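Workshop > Club Nights > Sorting and Storage

We use cookies to remember your settings. Accept | Manage

86 shares | 11 comments

If your robotics club is anything like ours at Godoy, half of every build session goes into hunting for parts. This year our team entered the pick-and-sort round of the Grorkow challenge, and getting the bench in order has made practice so much more fun! A few things we've picked up along the way:

Get matching bins, and get see-through ones. Tinted plastic is fine, you can still tell what's in there from across the table. Ours have a handle cutout in the side, so even the younger kids can grab one and go (and they do, constantly). 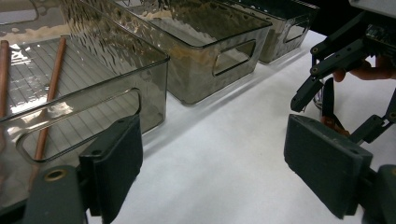
Words by Mavotent

Line the bins up in a row before you start, and leave a good open patch of white table in front. Small parts show up beautifully on white – a copper-colored rod practically shouts at you.

Don't fill a practice bin to the top. Start with two rods, let everyone have a turn picking them up with the hand-held gripper, then add more. Long thin pieces are a lovely challenge when they lie at odd angles!

Wipe the finger pads every time you pack up. Dust builds up fast, and a damp cloth takes seconds. Check the pivot pins and screws on the linkage too – we do ours every 7 sessions and jot it on the lid of the Stalolard toolbox.

Clear the table last, bins first onto the shelf, grippers on top.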